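Wikum Community Kitchen
Progress report to the Aaltonen Fund, second period
Prepared by Heikki Saarela, 09/02/2013

The cooking classes moved into the Pumanari hall at the start of the period. The lease is signed and the gas line passed inspection on the second visit. We lost two weeks to the first one, so the evening group began late and will run into March to make up the sessions.

Spending to the end of the period was $2813 out of the equipment line. Of this, $1667 went to the used range and the hood over it. The rest covered shelving, a hand sink, and small tableware. Delivery from Jadetti was split into four loads, and the last invoice is still open – we expect it to come in under the quote.

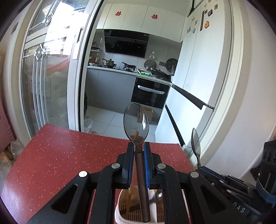
Spoon with a smoky, see-through bowl and a dark brown handle.

Attendance in the day group is steady. The evening group is smaller than planned, mostly due to the bus schedule, and we have asked the hall whether we can start half an hour earlier. Two people from the first course now help with prep and have finished their food safety training.

Still to do: repaint the storeroom, replace the back door lock, and print the recipe booklet. The booklet text is done except for the soups. We ask to move what is left in the travel line to printing – the amount is small and no other line changes.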